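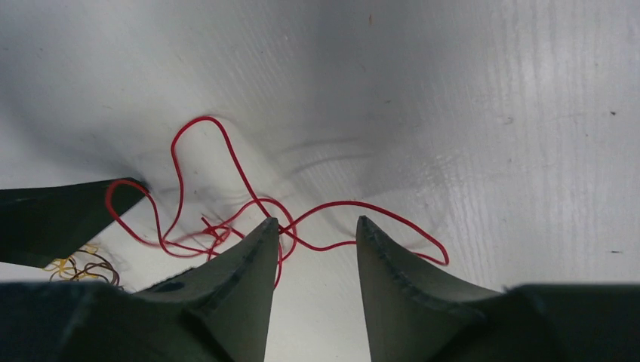
Fekatine Laptop Power and Thermal Log
README

Fekatine is a set of power, clock and temperature logs taken from thin laptops under sustained load. It was put together at Preltside to answer a plain question: how much of a low-power mobile processor's short burst speed is left once the machine has warmed up. The logs are plain CSV and can be opened in a spreadsheet.

Contents

The release holds 468 runs. Each run is one laptop doing one workload in one power mode. Runs are grouped in folders by machine, and every folder has the same layout:

run.csv – the samples, one row per reading
meta.json – machine code, workload, power mode, firmware string, starting temperature
notes.txt – free text, often empty

The machine codes run from P01 upward and have gaps. Codes that are missing belong to laptops that were returned before a full set of runs could be finished. We left the numbering alone so that older scripts keep working.

Columns in run.csv

t_ms: time from the start of the workload, in milliseconds
pkg_w: package power in watts, as reported by the processor
wall_w: power at the wall in watts, from the inline meter. Blank on battery runs
clk_avg: average clock over all cores, in MHz
clk_gpu: clock of the integrated graphics, in MHz
temp_pkg: package temperature in degrees Celsius
temp_skin: temperature of the bottom cover under the fan, in degrees Celsius
fan: fan speed in RPM, or -1 where the laptop does not report it
flag: 0 for a normal row, 1 for a throttle event, 2 for a dropped reading

Samples are spaced 200 ms apart. The wall meter is slower than that, so wall_w repeats until the meter gives a new value. Do not treat the repeats as separate readings when you compute a variance.

Workloads

compile: a full build of a medium-sized C++ project from a clean tree
render: a single still scene, repeated until the time limit
game_loop: a recorded camera path in a 3D scene at the laptop's native resolution
mixed: compile on the CPU and game_loop on the graphics, started together
idle: desktop with no user programs open, screen at half brightness

The mixed workload is the one most people will want. On chips with a shared power budget, the CPU and graphics take watts from each other, and the split differs a lot between firmware versions. Check the firmware string before you compare two laptops that look the same on paper.

Power modes

Each laptop was tested in the vendor's quiet mode and the vendor's performance mode. Where a laptop had more than these 2 modes, the extra ones were skipped. The names vendors use are kept in meta.json under mode_vendor, and our own label is under mode.

How the runs were made

Every run starts with the lid open, the laptop flat on a hard surface, and the package temperature below the limit given in meta.json. The logger, Rido, is started first and waits for the temperature to settle. It then launches the workload and begins writing rows. Windows runs and Linux runs use the same version of Rido, but the Linux version cannot read fan speed on some models.

Skin temperature comes from a thin thermocouple held in place with tape. The tape was replaced between laptops but not between runs on the same laptop. If temp_skin drifts away from temp_pkg late in a folder, suspect the tape.
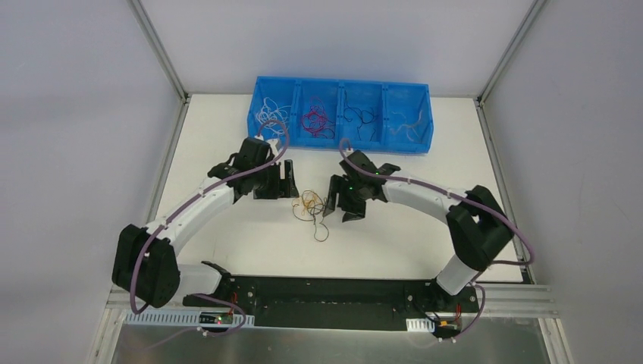
Known problems

In 93 runs the wall meter lost its connection at least once. The affected rows have flag set to 2 and wall_w left blank. The rest of each row is good.

Some game_loop runs show a short dip in clk_gpu at the point where the recorded path loops back to the start. This is the scene reloading and has nothing to do with heat. Drop those rows if you are looking for throttle events.

Battery runs stop early on a few of the smaller laptops. We kept them, and meta.json has complete set to false.

Package power is the processor's own estimate. It should not be compared across vendors without looking at wall_w as well.

Reading the files

The Cozma scripts in the tools folder load a folder of runs, join them with their meta.json, and plot power against temperature. They need Python and pandas. To load everything at once:

python tools/cozma_load.py --root data --out all_runs.parquet

Add --skip-flagged to leave out rows where flag is 2. Throttle rows are kept either way. The joined file is large, so on a laptop with little memory it is better to load one machine at a time with --machine P01.

Suggested uses

Comparing sustained and burst performance. Checking fan curves. Testing a power model against measured values. The set is too small to rank brands, and most models are present as a single unit.

Changes

April: added the mixed workload for the newer machines, fixed swapped clk_avg and clk_gpu headers in P14, and removed a duplicate folder.

License

Data and scripts may be used, copied and changed with credit to Preltside. Benchmark scenes are not included – their licenses do not allow it – but the settings used for each are in the workloads folder.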